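Kellov opens second furniture workshop in Zulard

ZULARD, 28 August 2021 - Furniture maker Kellov has opened a second workshop in Zulard, adding room for 105 jobs and moving all of its table production under one roof for the first time.

The new building on Mallet Street has 3000 square meters of floor space. It holds the cutting, gluing and finishing lines that were split between two rented sites until this summer. The original Kellov workshop will stay open and will make chairs and shelving only.

Hiring began in the spring. Most of the open positions are in finishing and assembly, with a smaller number in shipping and customer service. Training is paid and lasts four weeks. Applicants do not need earlier experience in woodworking.

The first product line to come out of the Mallet Street building is Grander, a range of dining and kitchen tables for small homes. Grander tables are sold in three lengths and ship flat, with legs that attach by hand. Replacement legs and hardware can be ordered separately.
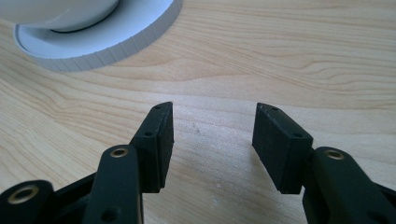

A light wood tabletop with a smooth finish.

Kellov will sell Grander through its own store in Zulard and through over 195 independent furniture dealers. Dealers can place orders now. Deliveries to homes start in December, with the shortest table shipping first and the other two lengths after that.

The company has also changed its repair service. Customers who bought a Kellov table in the past can bring the top in for sanding and refinishing at the new building, whether or not it is still under warranty. Prices depend on the size of the top and are posted at the service desk. Bookings are needed for anything larger than a side table.

The showroom next to the workshop is open to the public during regular store hours. Parking is behind the building - the entrance from Mallet Street is for deliveries only.

About Kellov
Kellov designs and builds wood furniture for homes and small offices. The company is based in Zulard.

Press contact
Kellov Press Office, Mallet Street, Zulard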